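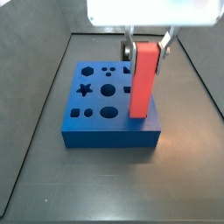
Beverley Halliday has called Codex the only concept album she knows where the story becomes clearer if one does not read the lyrics, and this opinion is often repeated by listeners of the band.

Codex is the second studio album by the heavy metal band Vollstead. It was released on June 3, 2018, through Gakis Records. The album contains nine songs and tells the story of a ship's crew which spends a winter in the polar ice and starts to write a book of laws for itself. The music is slower and heavier than on the debut, and keyboards are used for the first time.

Contents
Background
Recording
Music and lyrics
Release and reception
Track listing
Personnel

Background

After the tour for their first album, Vollstead did not play together during the whole winter. The two guitarists had different ideas about the next record: one wanted to continue with short and fast songs, the other had already written a long piece in several parts with the working title "Amundsen". The band tried this piece at rehearsals, and in the end it was decided to build the complete album on it. Five older songs were put away. One of them, "Grain Elevator", was later given to a compilation of the label.

The title was proposed by the drummer. It refers to the book which the crew writes in the story, and also to a thick notebook in which the band collected riffs, tempos and remarks on the arrangements. Some pages of the notebook are reproduced in the booklet of the vinyl edition. 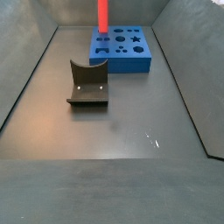
Red bar and blue foam shape-sorter block

Recording

The basic tracks were recorded live, with drums, bass and both rhythm guitars in one room. This took eight days. Vocals and solos were added later in a smaller studio, where the singer worked mostly at night. Beverley Halliday mixed the album and also played the harmonium in "Law of the Lamp".

The drum sound was a subject of long discussion. The first mix used a large amount of reverb, and the band asked to have it removed from all songs except the title track. No click track was used in "Amundsen", so the tempo rises noticeably in the middle section - the band has said in interviews that they heard this only after the mix was finished, and that they chose to keep it.

Music and lyrics

Codex is usually described as traditional heavy metal with elements of doom metal. Most of the songs are in a low tuning and use twin guitar melodies. "Amundsen" is the longest song the band has recorded, with a length of 16 minutes. It begins with bass and voice alone, and the full band enters only with the second verse.

The lyrics are written from the view of the ship's cook, who has no name. The real explorer is not a character in the story. His name appears as the name of the ship, which the crew has painted over an older one. In "Ninth Article" the crew votes on a law against singing, and the last line of the song is cut off in the middle of a word.

Release and reception

The album was released on a Sunday, on the same evening as a concert at which it was played in full. The CD and the digital edition came first. The vinyl edition followed later as a double LP, with "Amundsen" alone on the fourth side.

Reviews were mostly positive. Critics praised the guitar work and the vocals, while the length of the closing song was seen by several of them as a weakness. The keyboards divided the older fans, and in concert the band has often replaced them with a third guitar part.

No singles were taken from the album, but "Winter Harbor" was made available as a free download before the release. It has remained in the set list of the band ever since - usually as the opening song.

Track listing

1. Winter Harbor
2. Paint Over the Name
3. Law of the Lamp
4. The Cook's Account
5. Codex
6. Salt and Tallow
7. Ninth Article
8. Thaw
9. Amundsen

Personnel

Vollstead - vocals, guitars, bass, drums, keyboards
Beverley Halliday - mixing, harmonium on "Law of the Lamp"

See also
Gakis Records
Concept albums in heavy metal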